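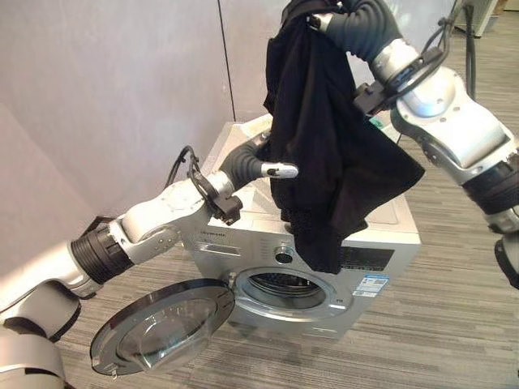
Laundry Stories: Call for Participants

Do you do the wash at home? Do you have opinions about it? Then we would love to hear from you!

Laundry Stories is a small oral history project run by the Horkden Local History Room. We are recording how people in Horkden and Hodness wash, dry, iron, fold, mend and put away their clothes, and how they learned to do it. Nearly everyone has a way of doing laundry, and hardly anyone has ever been asked about it. Our archive has plenty on the railroad, the mill and three different mayors. On Monday-is-washday, the wringer on the back porch and the big move indoors to automatic machines, we have one folder, and half of it is receipts.

We began with a handful of neighbors and the conversations went everywhere: first apartments, new babies, uniforms, a grandmother's starch recipe, fights over whose turn it was. One woman talked for two hours about clotheslines and we could happily have stayed for two more. Now we want a lot more voices.

Who can take part

Anyone 20 or older who lives in Horkden or Hodness, or who used to. You don't need to be good at laundry. If you hate it, come and tell us why. We would especially like to hear from:

- people who remember the Donnelly Street laundromat, as customers or on the staff
- men who do the family wash, now or in the past
- anyone who has worked in a hotel, hospital or commercial laundry
- people who learned to wash clothes in another country and then had to start over with different machines, soap and weather
- roommates and big households
- people who wash by hand, by choice or otherwise

What you would be doing

First, a short phone call so we can get to know each other and set a time. Then one recorded conversation, usually a bit over an hour, in your home or in the reading room at 97 Pana Road, whichever you like better. If we come to you, we may ask to see where the laundry gets done and where things hang to dry. Please don't tidy up for us — we like a real laundry corner, odd socks and all.

We'll ask things like: Who taught you? What gets its own load? What did you ruin, and did you own up to it? Is there a smell you connect with clean clothes? There are no wrong answers and you can skip anything you don't feel like talking about.

After that we'll send you a copy of the recording and a typed transcript. You get to read it through, fix names and take things out before anything goes into the archive. You choose whether your full name, first name only or no name at all goes with it.

We can do interviews in English, Spanish or Tamil. If you'd be more comfortable in another language, ask, and we'll try hard to find someone.

What you get

A $20 grocery card as a thank-you, your own recording to keep, and an invitation to the listening evening when the collection is ready. Bus fare is covered if you come to us. The reading room is on the ground floor with a ramp at the side door, and you are welcome to bring a friend or a child along.

Things to lend

Old soap boxes, peg bags, washday photos, instruction booklets, ration notes, laundry tickets, embroidered name tapes — we'd be thrilled to scan or photograph them and hand them straight back. We can't take in machines or ironing boards, sorry, as there is no room to store them.

How to sign up

Leave a message for Pavithra Murthy on extension 2677 at the History Room, or fill in a card at the front desk. Tell us your name, the best time to call, and one line about laundry. It can be anything. "I iron pillowcases" was a great one.

Ngaio Baxter does the home visits and will be the one knocking on your door. If you have pets, stairs or a tricky parking spot, let her know when she calls.

We are taking names through the end of April and scheduling as we go, so early callers get the pick of the times. If you know somebody who would be perfect but would never put themselves forward, pass this along to them or read it to them over the phone.

Posted March 2020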